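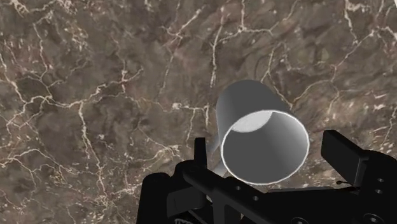 Jokdale Gripper Kit — Trial Unit Checklist
Unit 112, checked by Nuanchan Phromma, Apr 22, 2020

1. Finger plates straight and firmly seated: PASS
Both looked fine to me, and I went over them twice with a good light, so I'm happy to sign for these.

2. Bracket screws snug: PASS, with a note
One on the right bracket took a small turn. Please look at it again in May, whoever has the unit by then.

3. Cable clear of moving parts at full open and full close: RECHECK
It stayed clear all through my run, but I would still love to see a clip on it. Trefor Trevor has asked Jokdale if they sell one, and we're waiting to hear.

4. Emergency stop reachable from the operator's chair: PASS
I can reach it. Eimear has shorter arms than I do and had to lean, so we moved the button closer and she is much happier now.

5. Simulator pick run done before any live pick: PASS
We used the mug lying on its side on the marble surface, with the fingers open to either side of it. Do keep this one in the set, please — a tipped mug asks more of the approach settings than an upright one, and the handle needs watching too. I let it go through 20 tries and saved the log as 2636.

6. Speed limit set and locked: FAIL
The limit was set properly but the lock was off. Thitima has since turned it on, and I'd like a second person to confirm before the unit goes anywhere.

7. Manual kept with the unit: PASS
Page 4 is a bit torn, still readable.

Overall: hold for items 3 and 6. Second check by: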